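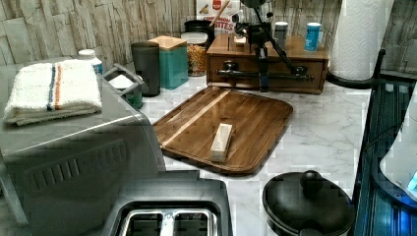 Sulia Kitchen Towel, Set of 3

We've been selling the Sulia longer than anything else in the Trostham shop, and I still get a little happy when a box of them goes out the door. It's a plain cotton towel, woven a bit looser than most so it drinks up water right away, and it gets softer every time you wash it (my own oldest one is practically a baby blanket by now!).

Hauwa Haruna picked the weave after trying more samples than I'd like to remember, and she was stubborn about the hanging loop. It's sewn into the hem on both sides, so you can tug on it all day long.

Details
100% cotton
Hanging loop in one corner
Colors: Oat, Brick, Pond
Item no. 1502
Pack of 3

Care
Wash warm with like colors before you use them the first time, and please skip the fabric softener, which leaves a coating on the loops. Tumble dry low or hang them up. They'll shrink a touch in the first wash and then stay put.

Shipping
Orders leave Trostham in 3 business days. Brick sold out in August, but we're happy to say it's back on the shelf, 165 packs of it. If you'd like the matching Okonkwo apron, add it to your cart and we'll tuck everything in one box.

Page updated 2/10/23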